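## 4. Collecting the table-wiping demonstrations

The wiping task was chosen as the third of the household tasks because it needs contact with a surface over a long stroke, and because success is hard to judge from joint positions alone. A stroke can follow the right path and still leave crumbs behind if the cloth is held too high. The opposite fault, pressing too hard, bunches the cloth under the hand and stops the arm.

All demonstrations were given by remote control. The operator wore a headset showing the view from the robot's head and held one controller in each hand. The position of each controller, taken relative to the operator's chest, was passed to the arm solver and turned into joint targets. The legs weren't driven by the operator. They were left to the standing controller, which kept both feet planted and made small corrections at the knees and hips as the arms moved. The control software was Rimex, with our own changes to the hand mapping, and recordings were written to disk through the Skoltport logger.

The robot works beside a white table set against the wall, with a door to one side of it and a clothes rack at the other (Figure 3). We kept to an ordinary furnished room for this task. The earlier tasks had been recorded in a laboratory bay with plain screens on three sides, and policies trained there did poorly once the screens were taken away. 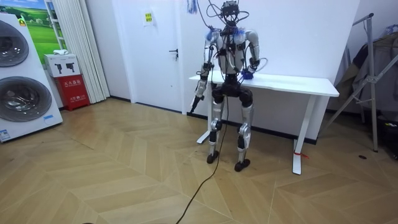

**Figure 3.** The robot at the table, seen from the fixed room camera.

### 4.1 Procedure

Each demonstration was an episode with a start and an end marked by the operator with a foot switch. Before an episode, a second person set out the cloth and a small amount of debris, then stepped out of view. The debris was mostly lint and short bits of thread. We tried breadcrumbs in the first session and gave them up, as they broke into pieces too small for the head camera to resolve and the labelling became guesswork.

The operator was asked to do the following, in their own time:

1. Look at the table until both the cloth and the debris had been in view.
2. Pick up the cloth with whichever hand was nearer.
3. Wipe towards the body or across it, with as many strokes as needed.
4. Put the cloth down on the table and bring both arms back to the sides.

Operators weren't told how to fold or grip the cloth. This gave a wide spread of grasps, from a pinch at one corner to a full handful, and we think the spread is worth having even though it makes the data harder to fit. Where the cloth was dropped during a stroke, the operator was told to carry on and pick it up again, and these episodes were kept.

### 4.2 Judging an episode

The head camera was the main source for labelling. A blue cloth shows up well on a white tabletop, and its position can be found by colour in almost every picture. Debris is a different matter. Small dark specks and a slanting strip like a thread are plain enough to a person looking at a still, but they cover very few pixels, and a faint grey smudge on the surface can be taken for either dirt or shadow.

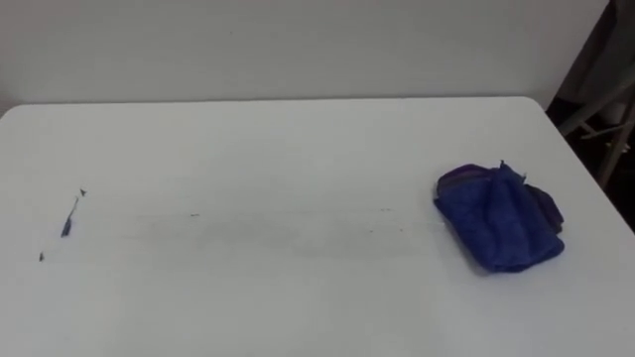

For this reason the labels were made by hand. Two people marked each episode separately as clean, partly clean or not clean, using the last view in which both arms were out of the way. Where they disagreed, the episode was marked partly clean. We also recorded whether the cloth had ended up on the table, whichever way up it lay, but made no use of its shape.

After removing episodes with a lost connection or a missing camera stream, the set held 154 demonstrations from 6 operators. Cutting these into single strokes gave 3537 segments, and the segments are what the stroke policy in Section 5 is trained on. The strokes were cut at points where the hand changed direction or left the surface, with the height limit set by hand for each session.

### 4.3 Rest pose

Early episodes ended wherever the operator happened to let go of the controllers, and the policy learned to stop with its arms at odd angles. From the second session on, we asked for a fixed rest pose with both arms hanging down and the grippers beside the table. The same pose was used between episodes, with the robot standing on its own feet and the long black cable left lying across the floor.

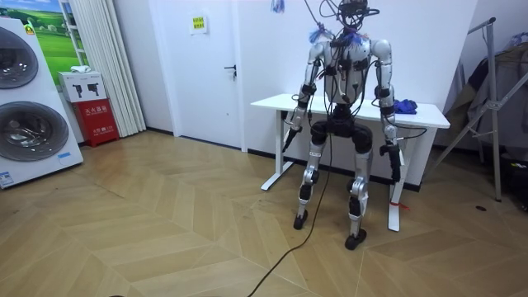 *Dultton Manipulation Group and Paulauskas Laboratory. Working draft, December.*

### 4.4 Problems met during collection

Delay was the most common complaint. Operators could put up with a steady delay but slowed down sharply when it varied, and the strokes from those sessions are visibly shorter in the logs. We didn't correct for this.

The second problem was depth. Operators often closed the hand above the cloth on the first try - the head view gives few cues about height over a plain white surface. Most learned to lower the hand until the cloth moved and then grip.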